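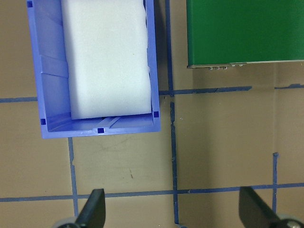

Foam in the bin, tape on the table. The glamour of home automation.

1/ Build thread, 21 Oct 2024. The goal: cubes ride a small conveyor, an arm picks them up and puts them in a blue bin. A toddler can do this. The toddler would want snacks, though, and I've already spent the snack money on aluminum extrusion.

2/ The bin started life holding winter hats. Bare plastic made the cubes bounce, so it got a white liner. Cubes now land with the dignity of a dropped sandwich.

3/ The blue tape grid is painter's tape, laid by hand, by me, with a yardstick. If you think the lines look straight, please keep thinking that. Each cell has a name in the code. I regret letting my daughter pick the names. The arm goes home to "Pickle."

4/ Kristof Van Beek, who shares the shop, asked why I didn't print a grid on one big sheet. Good question, Kristof. Where were you in September?

5/ Software is two pieces. Edet decides which cube goes next, Ovell turns that into moves. Both are scripts I wrote and named after midnight. Edet is 856 lines long and I understand maybe the top half.
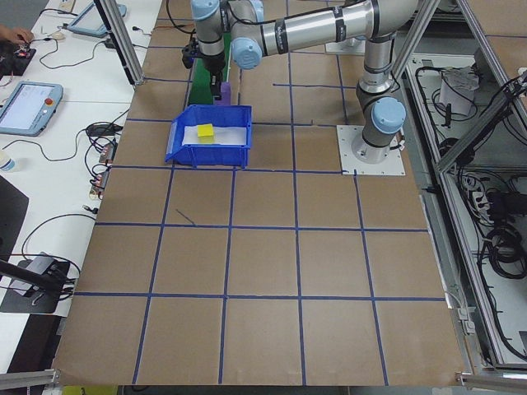
6/ Cable management

No.

7/ OK, more on that. I bought 37 cable ties. I have used 2. Every time I tidy the nest behind the rails, something needs to be unplugged again within the hour, so I've decided the nest is load-bearing.

8/ Speed! First full cycle ran so slowly I made toast during it. I turned things up and Ovell flung a cube at the coffee maker. We've settled on "brisk walk." Target is 600 cubes without me touching anything, including my face.

9/ Foam cubes were the best decision in this whole project. Wood ones dented the table, and the sound made the dog leave the building.

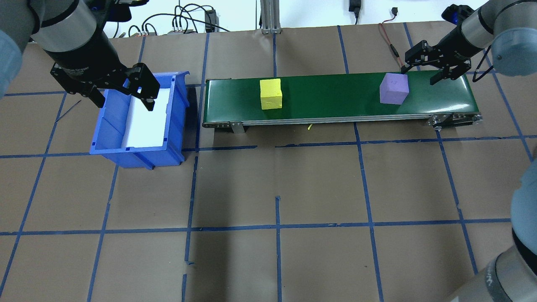

Yellow and purple on the belt, one gripper over each end of the job.

10/ Torkia is the name of the whole setup, by the way. Kristof voted for Fendora. Kristof can build his own.

11/ Next up: re-taping two lines I no longer trust, then the long run. If anyone has a tape brand that peels off brown paper without taking the paper with it, my replies are open.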